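評測 > 工作場所 > 桌面自動化
Wurine 雙臂工作桌：盒子有人拿了，那人呢？
2020年5月12日　文／Jui-lin Wei
閱讀時間：14 分鐘

先講我的立場，省得有人看到一半才發現。我在 Jarkalia 的整備室排班，租賃器材的收納盒從客戶那裡回來，要打開、檢查內襯、清掉碎屑、闔上、貼標、上架。室內連我在內 11 個人。Claronel 的業務把 Wurine 推進門的時候，我是投反對票的那一個，後來還是由我負責安排它的班表。所以這篇評測不算中立，但東西是我每天在用的，哪裡好哪裡壞，我自認比型錄清楚。

Wurine 是一套雙臂工作桌。兩支手臂各帶一個夾爪，外加一套叫 Whitcombe 的排程與紀錄軟體。Claronel 主打的是小批量、換款頻繁的工作，不做高速產線那種生意。報價單上的月租是 1500 歐元，含軟體、含遠端支援，不含桌子。對，不含桌子。我們用的是倉庫裡搬出來的一張白桌，桌面有舊刮痕，業務看了一眼說沒關係，後來證明有一點關係，晚點說。

【安裝與第一週】

安裝花了一個上午，這點我給好評。來的兩位工程師動作俐落，地上的線收得還算整齊，走之前還把我們一支鬆掉的插座修好了。下午就開始教動作。教法是用手拖著手臂走一遍，按鈕記點，再到 Whitcombe 裡微調。型錄上寫「無需程式背景」，這句話大致成立，條件是你有耐心，並且不介意站著把同一個盒子夾起來、放下、夾起來、放下，做到天黑。

我們派去教機器的是整備室手最快的同事。聽起來合理，手快的人懂得多。結果她教出來的動作機器做不來，她的手會在盒子還沒停穩的時候就去掀蓋子，另一隻手已經在找內襯的邊。這種東西拖著手臂是記不下來的。後來換了一位動作比較慢、做什麼都按步驟來的同事，半天就教完了。手快的那位那天有點受傷，她問我是不是以後慢的人比較值錢。我沒有答案，到現在也沒有。

第一週的成績單很難看。夾爪會把盒子夾歪，歪了之後它還是照原訂路線走，把盒子擱在桌上，繼續去抓下一個。負責看機器的人得伸手把盒子轉正，伸手之前要按暫停，按完暫停要等手臂退回安全位置，再按繼續。有同事算給我看，轉正一個盒子的時間夠她親手做完一個。我把這件事寫進給 Claronel 的回報，對方回信很快，語氣很好，建議我們加裝定位擋塊。定位擋塊要另外買。

【它做得好的事】

寫評測總不能只抱怨。調整完之後，Wurine 有幾件事做得確實穩。

第一是夾持力道。我們的盒子是硬殼，外皮軟，夾太緊會留印子，留了印子就得降級。人手偶爾會失誤，尤其接近下班的時候。Wurine 設定好之後力道一致，印子這個退件原因在我們的紀錄裡幾乎看不到了。品管的人很高興，我也沒什麼好挑剔。

第二是搬舉。以前盒子從回收籃到桌上再到架上，一整天下來手腕很吃力，尤其是旺季。去年 12 月有兩位同事同時請了腕部的病假，那個月的班我排到想辭職。機器接手夾持之後，抱怨手腕的聲音少了。少了多少我沒有資料，也不打算替 Claronel 編一個。

第三是紀錄。Whitcombe 每處理一個盒子就留一筆，什麼時候進來、夾了幾次、有沒有人介入，都查得到。客戶說我們弄壞了他的盒子，以前是兩邊各說各話，現在翻紀錄就行。這個功能我一開始當成附贈的小玩意，現在是我每天開得最久的畫面。

也正因為如此，它是我最不放心的部分。

【Whitcombe，或者說，誰在看誰】

軟體的介面乾淨，字夠大，戴手套也按得到。中文翻譯有幾處怪，例如把「介入」翻成「干擾」，於是每次有同事伸手去把盒子轉正，紀錄上就多一筆「人員干擾」。

我第一次看到週報表的時候，上面有一張長條圖，標題是「干擾次數（依人員）」。名字一個一個排下來，最長的那一條是我們最細心的同事。她的條子最長，原因很單純：她看得出盒子歪了，別人沒看出來，或者看出來了懶得按暫停。歪著出去的盒子後來在下一站被退回，退回的那一筆記在下一站的人頭上。

我把這張圖關掉了。關掉的方法在說明書裡找不到，我打電話問支援，對方聽完停了一下，說很少有客戶要關這個。接著告訴我，關掉的只是顯示，資料還是會收。能不能不收？要問 Claronel 的法務。法務的信我到現在還沒等到。

如果你正在考慮這套系統，請在簽約之前就把這件事講定：資料收哪些、留多久、誰看得到、能不能拿去打考績。不要等機器進門。機器進門以後，主管看過一次那張圖，就很難假裝沒看過了。我們主管在月會上說他不會拿來打考績，我相信他當時是這麼想的。但是他下一次問我某某人最近是不是比較常按暫停，用的正是那張圖裡的詞。

另外，把「干擾」改成「協助」這個請求，我提了。回覆是已列入產品建議。

【工作變成什麼樣子】

型錄有一頁叫「讓員工從重複勞動中解放」，配了一段話，說人員可以轉而從事更有價值的工作。我拿著這一頁去問主管，更有價值的工作是哪一件，他說看機器也算。

所以我們來談談看機器。

看機器的人站在桌子前面，手不能伸進去，眼睛不能離開太久。盒子走得順的時候沒有事做，可是也不能做別的事。盒子走得不順的時候，要在幾秒之內判斷按不按暫停。以前自己動手，做壞了知道是自己做壞的，做順了有一種節奏，時間過得快。現在的時間很慢。輪到看機器的同事，十個有九個會在休息時間跟我要求換回手工桌，這話是誇張，我們總共也沒幾個十個，但你懂我的意思。

我原先把看機器排成固定的位置，一個人一整班。做了幾天發現不行，人會放空，放空之後盒子掉了也沒反應。改成短輪替，每個人只看一小段，看完回手工桌。輪替之後情況好很多，可是輪替需要人手，這筆人力在投資報酬試算表裡完全沒有出現。Claronel 的試算表假設一個人可以同時照看兩張工作桌。我請他們的業務來站一個下午，他站完說一個人看一張比較理想。試算表沒改。

聊天也變少了。這聽起來像小事，我本來也這麼以為。手工桌是面對面坐的，誰家小孩考試、哪家便當漲價，手在動，嘴也在動，新人的訣竅多半是這樣聽來的。看機器的人背對大家站著，旁邊還有手臂的聲音，不吵，就是剛好讓你懶得提高音量。新人排到那裡，一個早上學不到東西。我後來把新人一律排除在外，於是老手看機器的時間又變多了，老手又來跟我抱怨。排班就是這樣，按下去一塊，另一塊就翹起來。

還有計件獎金。我們原本有一小筆按件的獎金，不多，大家在意的程度遠超過金額。機器做的那些算誰的？第一個月算整個室的，平均分。手快的那位覺得自己被拉低了，我認為她沒說錯。第二個月改成機器的不算，只算手工的，結果輪到看機器的人等於那一段沒有獎金，更沒有人想去。現在的辦法是看機器另外給固定津貼，金額是吵出來的，兩邊都不滿意，所以大概是合理的。導入手冊裡關於薪資的篇幅是零。

【速度，以及我們自己的試用】

廠商的展示影片我不評，那是廠商的桌子、廠商的盒子、廠商的燈光。我只講我們自己的 14 天試用。條件是同一款黑色收納盒，同一批同事輪替，下班就停機，不跑夜間。

14 天裡 Whitcombe 記到 3588 個盒子。主管把這個數字印出來貼在公布欄，看起來很壯觀。我在旁邊補了一張紙，寫明這裡面包含被夾起來又放回去重做的，每重做一次記一筆新的。隔天我那張紙被移到公布欄的右下角，還在，只是你得蹲下來看。

扣掉重做之後是多少，我問過支援，他們說報表不支援這樣篩選，可以匯出原始資料自己算。匯出的檔案裡重做的那幾筆用的是新編號，和前一筆對不起來。所以答案是沒有人知道。一套以紀錄見長的產品，最該回答的問題回答不了，我認為這是它目前最大的缺點，比歪掉的盒子嚴重。盒子歪了看得見。

體感呢？我的體感是，一個手感正好的老手比它快，一個疲倦的老手跟它差不多，新人比它慢但是學得比它多。如果你的工作量平穩、款式少，它會慢慢佔便宜。如果你像我們，一天換好幾款，每換一款就要重新叫出設定、試夾、微調，便宜就被吃掉了。 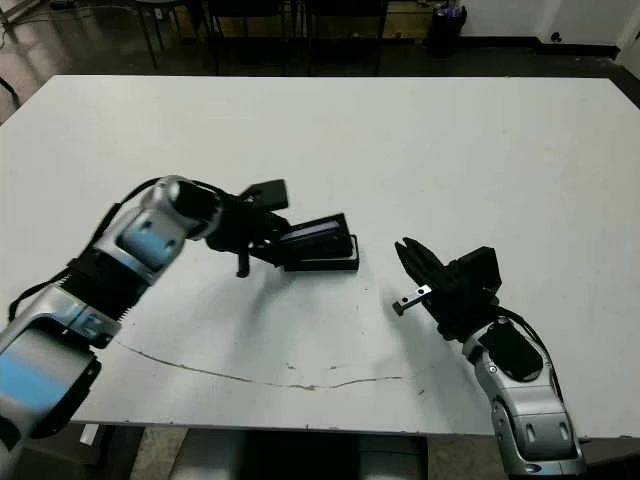 試用桌上的 Wurine：左邊夾爪夾著開口的黑色盒子，右邊夾爪空著。

雙臂是這套產品的賣點，也是我意見最多的地方。概念是一支穩住盒子，另一支去處理蓋子和內襯，像人的兩隻手。穩住的那支我前面誇過了，沒問題。另一支就尷尬。盒子的內襯是薄薄一層紫藍色，邊緣有時會翹，人的指尖一抹就平。夾爪的手指沒有「抹」這個動作，只有夾與不夾，用力了會把布邊拉出來，不用力就是在旁邊比劃。我們最後的設定是右臂只做輔助和翻蓋，抹平內襯交還給人。換句話說，花了兩支手臂的錢，有一支在大部分時間裡等著。

Claronel 有賣另一種軟質指尖，據說可以處理布料。我要求先借來試，對方說只賣不借。那我就不評了。

【桌子的問題】

前面說晚點講的刮痕。我們那張桌面上有一道細長的深色刮痕，彎彎地橫在靠人這一側。視覺模組偶爾會把刮痕當成盒子的邊，手臂就慢下來，有時乾脆停住等人確認。工程師第一天說沒關係，遠端支援後來說建議更換桌面，或者把工作區往裡面移。往裡面移，人要把盒子送到位就得伸得更遠，省下來的手腕又賠給了肩膀。

換桌面的錢誰出？合約上寫工作檯面由客戶自備，並且「應符合使用條件」。使用條件附在另一份文件裡，簽約時沒有附上。我不覺得這是故意的，比較像是寫合約的人沒有站在桌子旁邊過。總之，要簽的人請把那份附件要來，看清楚檯面、照明和地面線材的要求再決定。白色消光的桌面已經算是他們推薦的了，照樣會出這種狀況。

順帶一提，桌子高度沒有辦法隨人調。手臂的座標是跟著桌子校正的，動了桌高就要重新校正。我們室裡最高和最矮的同事差了一個頭，手工桌可以各自墊高放低，看機器的那張不行。矮的那位自己帶了一塊踏墊來，主管說會絆倒，收走了，後來又還給她。

【支援與維護】

支援的態度沒得挑，電話有人接，說話也不敷衍。問題是他們的權限很小，凡是牽涉到報表、資料、合約的，一律轉出去，轉出去就慢。機械方面倒是快，有一次左邊夾爪夾持變鬆，當天就有人遠端調整，隔天寄來替換零件，教學短片拍得也清楚。換零件的是我們室裡一位本來要退休的同事，他以前修過縫紉機，看一遍就會了。他現在每天早上會先去摸一下那兩支手臂才泡茶。要說有誰的工作因為這套東西變得有意思，就是他。問題在於他的職稱和薪水都沒有變，做的事多了一項。我替他提了加給，文件在主管桌上。

清潔比想像中麻煩。手臂上有一段帶細密橫紋的黑色伸縮護套，碎屑會卡進去，抹布擦不到底，要用軟毛刷慢慢刷。線材從外側繞過去，刷的時候要留意不要扯到。說明書建議每週一次，我們的環境每天刷比較保險，這段時間也請算進工時。

【值不值得】

我把我們考慮過的幾種情況列一下，你可以對照自己的狀況。

適合的：款式固定、盒子或容器是硬殼、對夾痕很敏感、現場已經有手腕方面的職業傷害，而且主管願意在開機之前把資料和獎金的規則寫下來。

不太適合的：換款頻繁、內容物或內襯需要用指尖處理、人手本來就緊到排不出輪替。

如果採購的理由是想少用一個人，我會勸你先別簽。我們室裡還是 11 個人，沒有人被裁，也沒有人比較早下班。有一個遇缺不補的名額，主管說和 Wurine 無關。那個名額是在簽約的同一個月凍結的，我只陳述順序。

有同事問我，你寫這麼多缺點，為什麼還在用。因為夾痕真的少了，因為手腕的事我不想再來一次，也因為合約還沒到期。到期的時候我會要求三件事：重做的盒子沿用原編號，「干擾」改掉，個人別的資料預設不收。三件都答應，我改投贊成票。答應兩件的話，要看是哪兩件。

評分（滿分五分）
夾持與力道：四分
雙臂協作：兩分，軟質指尖未測
Whitcombe 軟體：三分，個人報表另扣一分
安裝與機械支援：四分
合約與文件：一分半
對現場人員的影響：我不打分數，請去問站在桌子前面的人，而且要問下午那一班。

更正：初稿把月租寫成含定位擋塊，有誤。擋塊另計，我們買了一組，現在有一塊拿去抵門。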